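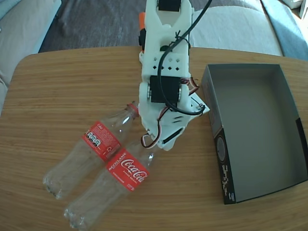

*Two empties on the oak-coloured top, waiting for the recycling.*

I've been meaning to write up the Damgaard table for ages, so, July 2022, kettle on, let's go! I bought it in March from Boltum after a good two months of dithering between this and the Bolo, which was cheaper but had a glossy finish I knew I'd hate by the end of the first week.

First thing to say is that I love the colour. It's a light, warm sort of oak shade (the website made it look much yellower, so don't let that put you off) and it's brightened up the whole room. Plastic bottles, post, keys, half a sandwich – everything gets dumped on it in our house and it still looks nice underneath.

Putting it together was a bit of a slog. The booklet is all drawings and no words, and I got the legs on back to front the first time. Get a second person to hold the top while you do the last bolts, that's my advice. My arms ached for days.

How's it holding up? Pretty well! I'm not a coaster person. Cold fizzy drinks have left the odd ring, but a damp cloth and then a dry one shifts them as long as you don't leave it overnight. I did leave one overnight. There's a faint mark up one end which I've covered with a fruit bowl – it's driving me mad, but that's on me. Tea wipes off fine. Felt tip, less so.

It's steady too, no wobble even on our sloping floor, though I'd have liked little adjustable feet at this price. I paid almost 80 pounds on top for delivery, which stung, and they only brought it as far as the front door. The box is heavy, so plan for that if you're up a flight of stairs.

Would I buy it again? Yes, I think so. I'd oil it before using it next time (the care leaflet does mention this, I just didn't read it) and I'd ask for a spare bag of bolts, as one of mine had a chewed-up thread. Boltum posted a new one within the week and didn't charge me for it.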